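Final Year Project Report: Loss of Grip Pressure During Garment Handling Trials
Graramville Technical College, Department of Mechanical and Control Engineering
April 13, 2023

1. Background

The Nilik project looks at whether a three-finger gripper can pick up and spread out ordinary clothes well enough to feed a folding machine. Earlier groups worked with towels and pillowcases. Our group was given garments with elastic in them, which are harder because the cloth pulls back when it is released.

The gripper is used in two ways. In the first, a person holds it by a handle and works the fingers with a trigger, so that we can learn which grips are worth trying. In the second, the same gripper is bolted to the arm and the grips are repeated without a person. This report deals mainly with a fault that came up in the second part, and with what we found when we went back to the first.

2. The fault

We planned 200 arm trials in January. The trials were stopped after number 185, when the middle finger failed to open on command and the arm began its return move with the garment still held. The garment was caught at its other end under the edge clamp on the table. The arm pulled against the clamp until the force limit tripped.

No one was hurt. The person running the trial was outside the marked area and pressed the stop button after the limit had already tripped. The clamp was bent and the waistband of the garment was torn along the seam. The arm was checked by the department technician and found to be undamaged.

We reported the event the same afternoon using the laboratory incident form. Arm trials were suspended until the cause was known.

3. First checks

We first thought the control program was to blame. The log showed that the open command had been sent at the right time and received by the gripper board. The motor current for the middle finger then rose and stayed high for just under a second before the board cut the power. This meant that the motor was trying to open the finger and could not.

We then removed the cover from the finger. The drive cord had come partly off its pulley and was jammed between the pulley and the housing. There was fine lint in the gap. The cord was also slack by more than the Maihi assembly notes allow.

Looking back through the logs, we counted 9 earlier trials in which the middle finger had opened late. These had been marked as passes because the garment was released in the end. Our pass mark only recorded whether the cloth was dropped, and took no account of time. This was a mistake in our test plan.

4. Hand-held work

While the arm was out of use we went back to the hand-held gripper and repeated the grips that had come before the late openings. Most of the 9 were grips on gathered elastic. The aim was to see how hard the fingers have to press on a waistband before it can be lifted, and whether our settings on the arm had been too high.

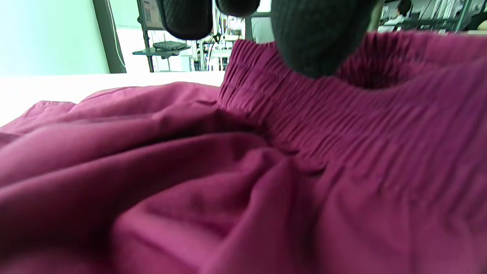

Figure 1. Hand-held gripper pressing on the gathered waistband of a wine-coloured garment.

Two things came out of this work. The first is that a finger pressed onto gathered elastic does not need much force if it comes down beside the opening of the waistband. The gathers give the fingertip something to push against. On the arm we had been using the same closing force for all garments, set high enough for the smoothest cloth in the set. For elastic this was far more than needed.

The second is that elastic pushes the fingers sideways as it recovers. A person holding the gripper feels this and lets the wrist turn. The arm holds its wrist stiff, so the sideways load goes into the finger joint and from there to the cord. We think this is what worked the cord loose over many trials. We did not measure the side load directly, as the fingertip sensors only read in one direction.

We carried out 57 hand-held grips on elastic garments. The cord tension was checked at the end and had not changed by an amount we could measure. This fits with the explanation above but does not prove it, because the number of grips was much smaller than on the arm.

5. Changes made

The slack cord was replaced, and the other two were tightened to the value in the Maihi notes. A thin guard was printed to close the gap beside each pulley. It keeps most of the lint out, although it has to be taken off for cleaning.

The program now waits for each finger to report that it is open before the arm may move. If the report does not come within the set time, the arm stays where it is and a warning is shown. This check should have been there from the start. The example program supplied with the Rerkmont controller has it, and we had taken it out to shorten the cycle.

The edge clamp has been replaced by a weighted strip, so that a held garment will slide off the table if it is pulled. Closing force is now set by garment type. Opening time is written down for every trial, and a late opening counts as a fail.

6. Remaining work

The last 15 arm trials have not been run. We were given permission to restart with the new check in place, but the laboratory time had been passed to another group by then. The next group should run them first, with the cord tension measured before and after each session.

The side load also needs to be measured. A softer wrist joint might remove the problem, though it would make placing the garment less accurate. The torn garment and the old cord are kept with the spare parts in the project cupboard, and the full log is on the department drive under Nilik.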